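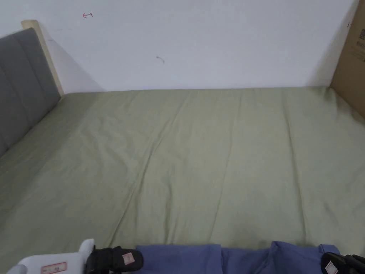

Fitted sheets come off mattresses for one of two reasons: the pocket is too shallow, or the elastic has given up on life. You can fix both with a sewing machine, a yard and a half of patience, and a roll of elastic that costs less than lunch. I held off learning this for most of my adult life and bought new sheets instead, like a person with money. A sheet that fits should lie the way the sage green one does, mostly flat, with a few faint creases that no guest is going to mention. If yours looks like a relief map of the Alps by breakfast, read on.

Before you start

Measure the mattress. Not the number on the tag, which was measured on a day when the mattress was feeling slim. Put a ruler against the side and go from the bottom seam to the highest part of the top, including any topper you've added. Mine came to 15 inches with the topper, and the sheet I was fighting with had pockets 12 inches deep. I had blamed myself, the dryer, and the dog, in that order.

Now measure the sheet pocket, from the corner point straight down to the hem. You want the pocket to be at least 2 inches deeper than the mattress so there's something to tuck under. If you have that already, skip ahead to the elastic. If you don't, you'll be adding a band.

What you need

Elastic, half an inch wide, enough to go around the whole mattress minus a quarter
Cotton fabric for the band, if you're adding one (an old flat sheet is perfect)
Seam ripper
Safety pin, large
Pins or clips, more than you think
Thread that matches, or doesn't, as it will be under a mattress

I used the Fevia braided elastic the first time and it was fine until January, when it wasn't. Knitted elastic holds up better when you sew through it. The Tusex roll I have now is knitted, and has been through the wash more often than I'd like to discuss.

Taking out the old elastic

Turn the sheet inside out and find the casing. On cheap sheets the elastic only runs across the corners, and it's stitched straight into the hem with what looks like fishing line. Pick out the stitches with the seam ripper, a few at a time. Don't pull. I pulled, and that's how I learned to make a patch.

Press the hem flat once everything is out. It will look hopeless. Carry on.

Adding a band

Cut strips 6 inches wide, along the length of the fabric if you can, and join them end to end until the strip is as long as the sheet's bottom edge plus a bit for the last seam. With right sides together, pin the strip around the edge of the sheet and sew it on with a half-inch seam. Zigzag the raw edges. By the time you lose one seam and the casing you'll have gained a little over four inches, enough for most toppers.

My neighbor Dušan Danko, a retired upholsterer, told me to clip the seam at the corners so it wouldn't pucker. He also told me my tension was off, my needle was dull, and my chair was too low. He was right about the needle.

Making the casing

Fold the bottom edge under a quarter inch and press. Fold it again by three quarters of an inch, pin, and stitch close to the inner fold all the way around. Leave a gap of a couple of inches where you started. Mark the gap with a bright pin, or you'll cheerfully sew it shut.

Threading the elastic

Put the safety pin through one end of the elastic and pin the other end to the sheet next to the gap. Feed it through. It's slow, and there's no trick. When you come back around, check that nothing is twisted, overlap the ends by an inch, and sew a box with an X through it. Close the gap.

Spread the gathers out evenly with your hands and put the sheet on the bed. Start with two opposite corners, then do the others. If the last corner needs a knee on the mattress and some language, the elastic is too short. Unpick the gap and let it out.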